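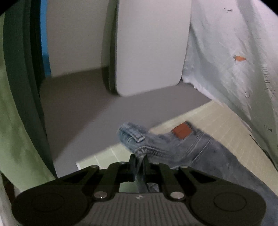 *Un jean bleu clair, pincé au pli.*

# Les nuits de la 96

Janvier 2018

Il y a des routes que l'on prend toute sa vie sans leur donner de nom, et puis il y a la 96, que tout le monde ici appelle par son numéro comme on parlerait d'une vieille tante un peu difficile. « Tu es passé par la 96 ? » demande-t-on à l'invité qui arrive en retard, et selon sa réponse on lui sert un café ou quelque chose de plus fort. Elle quitte Bredano derrière le cimetière, longe la rivière un bon moment, se met à tourner dans les sapins et ne retrouve un peu de calme qu'aux premières maisons de Groston. L'été, c'est une promenade. L'hiver, c'est le domaine de Kelly Paiva.

Kelly est dépanneuse. Le mot la fait sourire, parce qu'en français il désigne aussi bien la femme que le camion, et qu'au téléphone, la nuit, les gens s'y perdent (« Vous m'envoyez la dépanneuse ? – Je suis la dépanneuse, monsieur. »). Elle a repris il y a 20 ans le garage où elle avait fait son apprentissage, à la sortie de Bredano, et elle a gardé le portail vert qui grince, le calendrier mural et l'habitude de laisser la lumière de la cour allumée jusqu'au matin. J'ai passé plusieurs nuits dans sa cabine, avec un thermos entre les pieds et une couverture qui sentait le gazole et la menthe, et je dois dire que j'y ai rarement eu froid.

La première nuit, nous n'avons rien fait du tout. Kelly m'avait prévenue, mais je m'étais imaginé des gyrophares, et j'ai eu droit à une longue leçon sur la soupe au potiron. C'est qu'on attend énormément dans ce métier. On attend l'appel, puis, une fois sur place, on attend que les gendarmes aient terminé leurs mesures, que les pompiers aient replié leurs affaires, que le conducteur ait retrouvé ses lunettes. Kelly ne s'en plaint pas. Elle connaît le prénom de la plupart des gendarmes du secteur, et elle sait lequel prend du sucre.

La deuxième nuit, le téléphone a sonné un peu avant deux heures. Une petite berline dans le fossé, au virage que les anciens nomment le coude à Takeda, du nom d'un pépiniériste qui cultivait autrefois le terrain d'en face. Le conducteur, un jeune homme qui rentrait de son service au restaurant, se tenait debout sur l'accotement, les mains dans les manches. Il n'avait rien. Il répétait qu'il ne roulait pas vite, et je crois bien que c'était vrai. Kelly l'a écouté jusqu'au bout, l'a fait monter au chaud à côté de moi, et seulement après elle est allée regarder la voiture.

« Les gens veulent toujours me raconter, m'a-t-elle expliqué sur le chemin du retour. Ils me racontent avant l'assureur, avant leur femme, avant leur mère. Alors je laisse raconter. La voiture, elle ne va pas s'en aller. »

Ce coude, il faut en dire un mot. De loin, il a l'air tout à fait inoffensif. La route descend doucement, les arbres s'écartent, on a presque envie d'accélérer un peu, et c'est précisément à cet endroit que la chaussée reste à l'ombre toute la journée. Le ruisseau de la Tula passe dessous dans une buse de béton, et dès le mois de novembre l'humidité remonte et gèle en une pellicule que les phares ne montrent pas. La bande dangereuse fait 100 mètres. Avant, le bitume est sec ; après, il est sec aussi. Les habitués lèvent le pied à la hauteur du vieux poteau électrique, les autres freinent dans la courbe, ce qui est bien naturel et tout à fait la chose à éviter.

Janaína Queiroz, elle, est monitrice d'auto-école à Groston, et elle y emmène ses élèves exprès. Nous avons fait le trajet ensemble un matin clair, elle à droite, moi au volant, avec la désagréable impression de repasser mon permis. Elle a une voix très douce et un pied très prompt sur la double commande. « Regardez loin, regardez où vous voulez aller », répète-t-elle, et l'on se surprend à obéir. Elle voudrait que l'on apprenne la conduite d'hiver en hiver, tout simplement, alors que la moitié de ses élèves passent l'examen en juin et découvrent le verglas tout seuls, un soir, en rentrant d'une fête.

Elle a écrit à la mairie pour demander un panneau. La mairie a répondu que la route dépendait du département, le département a répondu qu'il y avait déjà un panneau, et il y en a bien un, en effet, à l'entrée de Bredano, que l'on croise bien trop tôt pour s'en souvenir encore au coude. Le courrier suivant est resté sans réponse au moment où j'écris ces lignes. Janaína a rangé les copies dans la boîte à gants, avec les disques de stationnement et les bonbons au miel.

Les deux femmes se connaissent, bien sûr. L'une a appris à conduire à la fille de l'autre, et il leur arrive de se retrouver au café de Groston, en fin de journée, pour parler de tout sauf de la route, jusqu'à ce que quelqu'un s'assoie à leur table et pose une question sur la route. C'est arrivé pendant que j'y étais. Un monsieur en casquette voulait savoir s'il fallait mettre les pneus neufs à l'avant ou à l'arrière, et nous en avons eu pour une bonne heure ! (À l'arrière, ont-elles dit ensemble ; il n'en a pas été convaincu.)

J'en ai profité pour poser la mienne, celle que m'avaient confiée plusieurs lectrices. 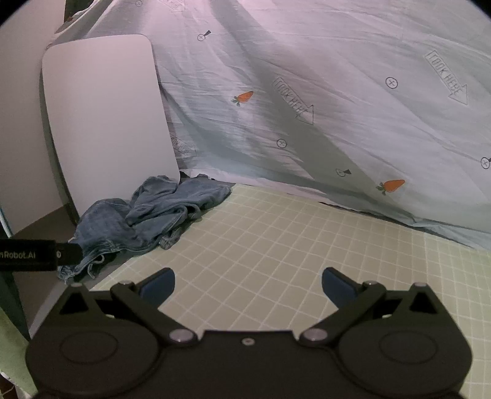
**Que faut-il faire en premier lorsqu'on a glissé dans le fossé et que personne n'est blessé ?**

Allumer les feux de détresse, enfiler le gilet avant de sortir, puis s'éloigner de la chaussée et se mettre à l'abri, derrière la glissière s'il y en a une. On appelle ensuite, une fois en sécurité, et on ne remonte pas dans la voiture pour chercher son sac.

Kelly insiste beaucoup sur le sac. Elle a vu des gens traverser la 96 en pleine nuit pour un chargeur de téléphone, pour une tarte, pour une écharpe à laquelle ils tenaient. Elle comprend, dit-elle, on fait de drôles de choses quand on a eu peur, et c'est aussi pour cela qu'elle garde dans sa cabine des couvertures, des gants de toutes les tailles et une boîte de biscuits secs.

La dernière nuit, il a neigé, une neige lourde qui collait aux essuie-glaces. Nous avons sorti une camionnette de livraison d'un talus, sans grand dommage, et le livreur a tenu à nous laisser une cagette de clémentines. Kelly a protesté pour la forme. Nous les avons mangées dans la cour, moteur allumé, les épluchures sur le tableau de bord, en attendant le passage de la saleuse, qui arrive par Groston et fait demi-tour devant le portail vert. Le chauffeur a klaxonné, Kelly a baissé la vitre et lui a lancé une clémentine.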